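Comparing two grippers on paper cups
Print this page | E-mail this page

A paper cup is the rudest object you can hand to a gripper. It weighs next to nothing, it narrows towards the bottom, and it folds the moment you show it any enthusiasm. That makes it a good test for choosing between two sets of fingers, in my case the Bramura and the Skekomow.

Start with the arm parked and the cables tied down further up than you think necessary. Mine loop about like washing line and will happily sweep a cup off the counter. Set the closing force to its lowest value, put one cup under the wrist and bring the fingers down slowly.
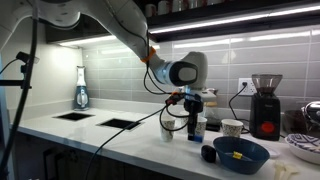 How many tries do you need before the numbers mean anything?

I'd want 400 per gripper. Fewer than that and one lucky morning can make a bad gripper look clever.

Raise the force one step at a time until the cup lifts without slipping, then write the value down. Do it now - you will not remember it. Swap the fingers, redo the tool offset in the controller, and start again from the lowest force. Skipping the offset cost me 113 cups and most of October.

Log slips and crushes separately. They need opposite cures, and a single column marked "failed" will have you turning the force up and down all afternoon.

Comments (2)

Kojo Zakaria: Does the offset step apply to the Dakby controller too? Mine claims to do it by itself.

Kojo Asamoah: It claims that, yes. Check it anyway.

Contact | Copyright Ortuño Workshop Notes | Back to top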